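3.2 Folding bulky knitwear at home

The second part of the study dealt with heavy knits. Most of the folding advice we reviewed was written for shirts and T-shirts, where the cloth is thin and a crease stays where it is put. A cable-knit garment behaves differently. The raised cables resist the fold, the ribbed parts pull inward, and a sleeve laid across the back adds a ridge that the next layer has to sit on.

We asked 18 households to fold their winter clothes the way they normally would before putting them away for the warmer months. No folding board was supplied and no method was suggested. The work was done on whatever surface the household used for laundry. In 12 homes this was a bed, and in the other 6 it was a table or the floor. Visits began in February, and the notes were coded by Rory Urquhart and checked by Fatemeh Zamani. Each fold was entered as a separate event, giving 2751 events in all -- repeats and abandoned folds included.
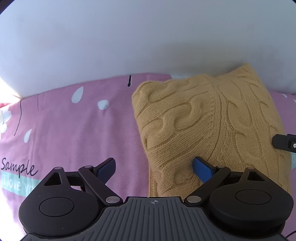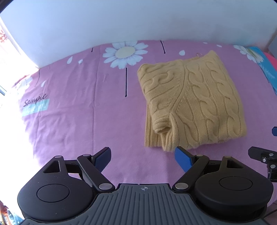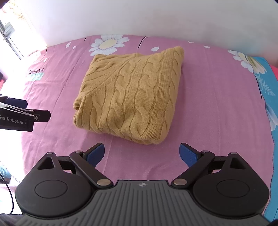 Figure 4. Mustard-yellow cable knit on a pink printed bed sheet.

Sleeve placement was the step on which households differed most. Some people crossed both sleeves over the back at chest height, some ran them straight down toward the hem, and a few left them for last and pushed them under the bundle. With thin garments the choice made little difference to the final shape. With cable knits it did. In the second picture of Figure 4 the ribbed cuff of one sleeve is tucked near the lower left corner, with the ribbed hem along the bottom-left edge, and the seam where the sleeve meets the body runs diagonally across the bundle. We coded a bundle of this kind as "rectangular, sleeve visible." The third picture was given the same shape code with a note for uneven height, as the top right corner rises higher than the rest.

Uneven height matters mainly for stacking. A bundle that is thicker on one side tips the one placed on top of it, and by the third or fourth garment the pile leans. Participants dealt with this by turning every second sweater end for end, or by keeping the heaviest knits at the bottom. Two households gave up on stacks and stood the bundles on edge in a drawer.

We also recorded whether the garment was smoothed by hand before the first fold. Smoothing was common for shirts and much less so for knits. Several participants said that a thick sweater "looks the same either way," and that they only flattened it once it was folded, by pressing down on the middle. We return to this point in Section 4, where the folding times are compared by garment type.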